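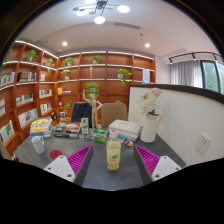
Friday, August 12, 2022

Late start, servo horn cracked overnight (again) so first hour gone on that. Cut a new one from the Lunadow offcuts. Holes slightly out. Fits if you lean on it.

Pads next. The magenta ones are softer than the July set and the ridges grip properly now, but they creep up the tip after a while. Two screws a side, done up as tight as I dare, stripped one tip already this week. Must order more inserts from Treloar before they shut for the fortnight.

Bottle test after lunch. Clear bottle, white cap, leaf on the label, same one all day so the numbers mean something. 44 tries. First dozen hopeless, closing too early, fingers nudging it along the table. Changed the close delay to 142 ms and teh left finger stopped getting there first. Better after that. Still tips it if I come in low.

Log is up to 1,378 grabs since the rebuild. 1,010 of them good. Want that higher before I let the arm do any of it by itself, at the moment its me squeezing the trigger and my wrist knows about it.

Things for tomorrow

- thread lock on tip screws
- longer cable, the Irkell one tugs when I reach over to the far side
- try the cup. Wider, no idea if the jaw opens enough. Measure FIRST
- back up the Pedovik config, did not do it today, twice meant to

Not trying the vase. No.

Tea went cold, never ate. Battery on charge, must remember to unplug it before bed. Left finger still squeaks on the way back in, grease maybe, or the spacer is rubbing. Will look at it in daylight.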